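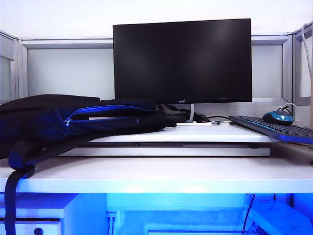

Station 2 at the start of the walk-through, fixed camera: monitor, riser, backpack, keyboard and mouse.

PRE-ACCEPTANCE INSPECTION CHECKLIST
Product under review: Podex desk-clearing kit, evaluation unit
Site: Storkville office, cubicle row, Station 2
Inspector: Jeptoo Mosoti
Second reader: Velimir Milošević
Vendor contact: Radomir Georgiou, Podex
Date of inspection: 27 Jun 2019

Ratings: P = pass. C = pass with comment. F = fail, must be corrected before the unit is accepted. N = not checked on this visit.

The kit consists of one arm on a rolling base, a gripper with its own small camera, a fixed station camera, a control box, and the Calow task software. The vendor offers it for clearing and resetting shared desks between users. This checklist covers the kit as delivered and as set up at one station. It does not cover pricing, which Corinne Obi is handling under the Endale quote.

SECTION A. STATION

A1. Loose personal items identified before power-on. Rating: C
The backpack lies on its side over the left part of the riser and desktop, with a shoulder strap hanging over the front edge. The strap is a snag point for the base when it rolls in. The vendor procedure says to "clear straps and cords" and gives no distance. Ask for a figure.

A2. Monitor off and stable on its stand. Rating: P
AOC flat screen, stand base on the riser. Screen dark. The kit is not rated to lift or turn monitors and the task list correctly leaves this one out.

A3. Cables on the work surface secured. Rating: F
Black cables cross the riser behind and under the monitor in a tangle. No ties. A small adapter lies next to the stand. The software has no class for cables and treats them as part of the surface. Station owner to tie them down. Vendor to add cables to the keep-out list.

A4. Keyboard and mouse fully on the surface. Rating: C
The keyboard is at an angle and overhangs the front edge of the riser. The mouse is resting on its far end. The pick planner accepts both as one object when they touch. Separate them by hand until the next release.

A5. Under-desk outlet and hanging cables clear of the base path. Rating: C
Outlet plate is low on the wall near the center left, thin cables plugged in. One dark cable hangs to the floor on the right. The base approach was moved to avoid it. Mark the approach on the floor.

A6. Cubicle partitions within the no-contact zone. Rating: P
Both side panels entered in the map. The white cable over the top of the right-hand panel is above working height for the listed tasks.

SECTION B. ARM AND BASE

B1. Emergency stop reachable from both sides of the base. Rating: P
Two buttons, both tested under motion. Arm held position and did not drop.

B2. Wheel locks. Rating: P
All locks engaged. No creep under a hand push.

B3. Speed limit with a person inside the marked area. Rating: C
Limit is set to 300 mm per second. It held on every run. The setting can be changed from the main menu without a password. Vendor should lock it.

B4. Joint covers and fasteners. Rating: P
No loose screws. One cover on the forearm has a scratch that was already on the delivery note.

B5. Gripper pads. Rating: C
Pads are clean, with light wear on the inner corner. The manual calls for replacement at 90 hours and the control box does not log hours. Keep a paper log until it does.

B6. Power loss recovery. Rating: N
Not tested. Velimir wants the spare fuse on site first.

SECTION C. GRIPPER CAMERA

C1. Lens clean, mount tight. Rating: P

C2. Image usable when the arm is at rest. Rating: P

C3. Image usable while the arm is moving. Rating: F

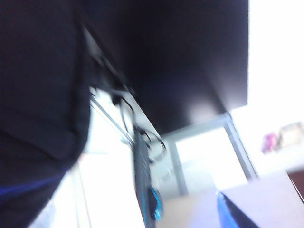
The gripper camera runs on automatic exposure only, and the Calow software offers no manual setting. On a station with white furniture and strong light this is the weakest part of the kit. The bright area at the upper right has gone fully white, and the loops of thin black cable under the dark panel are smeared. A planner working from that has little to go on for depth or edges. The tilt is acceptable, since the software corrects for wrist angle, but blur is not corrected. The vendor's position is that the kit pauses before each pick and takes a still image. That is true for picks. It is not true for keep-out checks, which run during the move. Required correction: fixed shutter option, or a pause before each keep-out check.

C4. Large dark area close to the lens triggers a stop. Rating: F
The software continued with the left side of the view blocked. The manual states that the camera is "not a safety device," and we accept that. A blocked view should still end the move. Radomir Georgiou agreed to log this as a defect.

C5. Time stamps match the fixed camera. Rating: C
Offset of 31 ms at start-up, steady for the session. Acceptable for review of recordings. Should be stated in the manual.

SECTION D. FLOOR ITEMS

D1. Cartons recognized. Rating: C
A plain carton face gives the software few features at short range. It found the carton from farther back and lost it on approach. Keep the first estimate and do not refresh it inside the last stretch.

D2. Soft bags recognized next to cartons. Rating: C
The outline of the bag was merged with the carton on one run. Same comment as A4: objects that touch are treated as one.

D3. Focus at close range. Rating: F
Focus is fixed and set for the desk surface. Labels on floor items cannot be read close up, and the sorting option on the quote depends on reading labels. Do not order the sorting option until this is corrected.

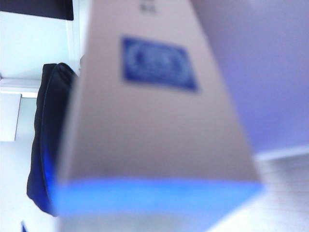 Item D3, gripper camera: carton with blue logo, dark bag to the left. Logo detail and print not readable.

D4. Baseboard and wall clearance. Rating: P
Wall entered in the map. No contact during the session.

SECTION E. DOCUMENTS AND TRAINING

E1. Manual supplied in print and as a file. Rating: P
The two versions differ in the chapter on start-up. The file is newer. Discard the print copy.

E2. Operator training completed. Rating: C
Biljana Berisha completed the course in February. One trained operator is not enough to cover absences. A second seat is included in the quote and should be used.

E3. Service response terms in writing. Rating: N
Draft terms received, not signed. Corinne to confirm whether a loan arm is included.

RESULT
Unit not accepted at this visit. Items A3, C3, C4 and D3 to be corrected and shown to the inspector at the same station — the desk layout may be changed only as needed for A3. Comments under A1, B3 and E2 to be answered in writing. B6 and E3 carried over to the next visit.

Second reader's note (V.M.): Agree with all ratings except B5, which I would fail. A wear part with an hour limit needs an hour counter. Rating left at C pending reply from Podex.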